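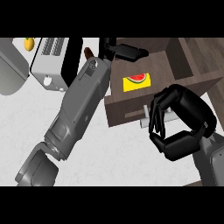
Zuratley — July 28, 2020

## Planning a two-arm kitchen cell: budget notes

**Start with the drawer.** Most first budgets go to the arms, and the hardware around them is bought with what remains. Reverse the order. A bar handle on two posts leaves a gap that jointed fingers can get behind; a recessed pull usually does not. Replacing handles is cheap. Replacing hands is not.

**Check clearance with both arms in place.** One hand at the handle and one over the drawer take up more room than either data sheet suggests. Model the bench before ordering, with the toaster and other large items where they will stand. Our plan for the Dametti bench changed twice at this stage, at no cost beyond time.

**Price the hands separately.** Multi-finger hands are often quoted as an option. Ask for:

- spare fingertips and thumb linkages
- the wrist adapter
- cables long enough for the full reach
- repair turnaround, in writing

**Set aside money for small parts.** The Itex worksheet we use has 67 lines, and 9 of them are brackets and fasteners. Those came to over $773 on the last build.

**Choose test items early.** Flat packages on a drawer floor are harder to pick up than fruit. If cards or packets are part of the job, put them in the acceptance test before the deposit is paid.

**Schedule.** Allow 76 days from order to first run. Orders placed in January took longer, and the Malhotra bench sat without its second arm until the wrist adapter arrived.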